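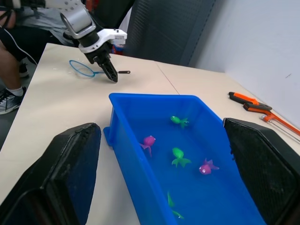
Recording Demonstrations for the Fish Scooping Task

Riststead Robotics Teaching Laboratory
Operator procedures, revised 7 June 2024

This page explains how to record demonstrations of the fish scooping task on a two-arm station. It is intended for operators who have completed the general safety course and have logged at least 4 hours of supervised practice. Operators who have worked only on the folding or stacking tasks should read it in full before their first session.

What the task consists of

The robot picks up a small net by its handle, scoops a toy fish out of a tub of water, and releases the fish on the table beside the tub. One fish is one episode. The written instruction attached to each episode must name the color of the fish, for example "Scoop out a green fish with the net."

Before you begin

Fill the tub on the bench and carry it to the table before the arms are powered. The water should stand two finger widths below the rim. Place all five fish in the water and let them drift apart. Do not arrange them by hand; the model needs to meet fish that are crowded together, turned sideways, or partly under water.

Lay the net flat on the table, within reach of the arm that will hold it. Change its angle after every episode. Tools and other items at the side of the table may stay, provided that neither arm can touch them during the motion.

Open Flikell on the station computer, choose the task name from the list, and confirm that both wrist views are live. Wipe the lenses with a dry cloth if either view is blurred.

Recording an episode

1. Bring both arms to the start position with the grippers open.

2. Start the recording, then wait 2 seconds before moving.

3. Lower the net arm over the place where the loop meets the handle. Close the gripper slowly and lift straight up. If the net turns in the grip, set it down and grasp it again. Keep the recording running - a clean recovery is useful training data.

4. Enter the water at the end of the tub farthest from the target fish. Move the loop below the fish before raising it. Chasing a fish along the surface pushes it away and produces long episodes that are hard to learn from.

5. Hold the net above the tub until the dripping slows, then move to the release area and tip the loop.

6. Return the net to the table, open the gripper, and stop the recording.

Labeling and review

Mark each episode as success, recovered, or failed before starting the next one. Use "recovered" whenever a second grasp or a second scoop was needed. Failed episodes are kept and must not be deleted from the station.

A full set for this task is 84 accepted episodes. Upload the set to the Zarkus server at the end of the shift and enter the station number in the session log.

Ending the session

Power down both arms before removing the tub. Dry the table, the net, and the gripper fingers, paying attention to the textured inner faces, where water collects. Report any worn or loose finger surface to the station supervisor.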